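Open day at the Clundville tile works

The Clundville works opens its gates to the public once a year, and this time it fell on 10th May. I took the Monday off, caught the early bus out and was at the front gate before the first tour left. Entry was free but you had to book a slot online. Closed shoes were compulsory and a man in front of me was sent back to his car to change out of his thongs.

The works makes floor and wall tiles, mostly unglazed, in the older of two brick sheds beside the railway line. The newer shed was built for the Terkholm presses and is where most of the production happens now. Our group had 23 people in it, which was a few too many for the narrow parts of the walk. If you were at the back you missed some of the commentary.

The tour starts outside at the clay bays. The clay is left in the open over winter to weather, then brought under cover from November. There were three bays, a red, a buff and a nearly grey one, and the guide passed around a lump from each. The grey one fires to a cream colour, which surprised me. Most of the red still comes from a pit on the other side of town. The buff is trucked in from Bellitz and the guide said the freight on it is their biggest worry after gas.

From there you go through the milling room. It was shut down for the visit, so we could hear the explanation. The clay is ground wet, sieved, and dried to a powder with just enough moisture left in it to hold together when it is pressed. We were allowed to squeeze a handful. It sticks, then crumbles if you poke it.

The presses were running. You stand behind a yellow line and watch the tiles come out onto a belt, soft enough at this stage that you could mark one with a fingernail. Chipped ones go into a bin and back to the mill. It was loud and we were given earplugs. I would have liked longer here, but the next group was already waiting at the door.

The kiln is a tunnel type, 30 metres long, and the tiles travel through it slowly on cars. There is a small window near the middle where you can look in, one person at a time, and see an orange glow and not much else. It was very warm at that end of the shed and a couple of people went outside. The kiln is never turned off except for the yearly shutdown, and bringing it back up to heat takes most of a week.

The last stop was the old shed, where they keep the pattern room and the Hjaltadóttir collection. This is a set of 700 tiles bought from the estate of a floor layer, most of them lifted out of houses, shops and church halls before demolition. They are laid flat in drawers with the street address written on the back where it is known. I spent nearly an hour in here. The encaustic ones are the main attraction, but I preferred the plain squares and octagons, worn down in the middle where people had walked.
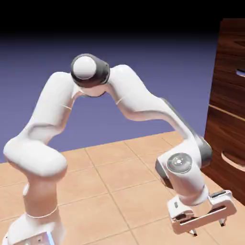

What I learned in the pattern room is how much of the look of a tiled floor comes down to the joints. On the older floors the tiles were sorted by size on site and laid nearly touching, so the grout hardly shows. Modern pressed tiles are more even but people ask for a wider joint anyway, and a pale grout makes the grid stand out strongly. There was a display board with the same tile laid four ways and I would not have picked it as the same tile.

Lunch was a sausage sizzle in the car park, plus tea and a tray of lamingtons that ran out early. The seconds shop was open until the middle of the afternoon. Seconds are sold by the box with no returns and you can't mix colours. I bought a box of red quarry tiles for the back step and then had to carry it to the bus, so bring a car or a trolley if you plan on buying.

A few notes for anyone going next year. The first tour is the quietest. The path between the sheds is gravel and would be hard going with a pram or a wheelchair, although staff did open a side gate for one visitor. Photos are fine everywhere except the glaze lab. The toilets are behind the office and not signposted.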